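Chapter 6
Surfaces, Seams and Stains: How Materials Wear

Run your hand across the nearest table. Feel that? Even the smoothest top has a history, and by the end of this chapter you'll be able to read a good part of it! Wear is the slow loss or change of material at a surface, and it goes on everywhere, from shoe soles to ship propellers.

We start with flat surfaces, where small changes are easy to spot. A speck may be a chip, a bit of grit or just a crumb, and a seam is always worth a second look (dirt loves a seam).
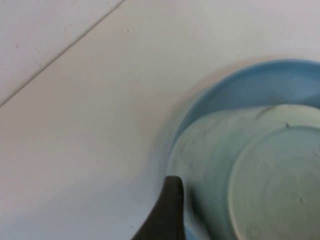
6.1 Rubbing, Scratching and Staining

When two surfaces slide past each other, only their highest points touch. These tiny peaks are called asperities, and they carry the whole load. Press harder and more of them meet, so friction goes up. If one material is much harder than the other, its peaks plow grooves in the softer one. We call this abrasive wear, and it explains why a little sand on a cloth can ruin a polished finish.

Plastics behave in their own way. They scuff easily, but many of them also bend a little under load and spring back, which spreads the force over a wider area.
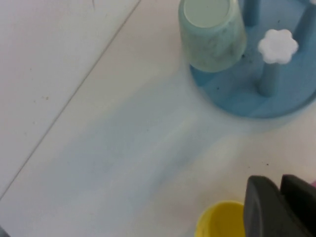
Metals can do something stranger still. Clean metal peaks can weld together for a moment and then tear apart, and the torn bits go on to cause more damage. Mirjam Jansen and Imre Szekeres ran a sliding test at the Vanhove workshop and found almost no change in their steel sample after 2,000 passes. By 4,000 passes the groove was plain to see. What happened in between? Keep that question in mind as you read Section 6.2, where we meet the oxide layer and find out how it fails.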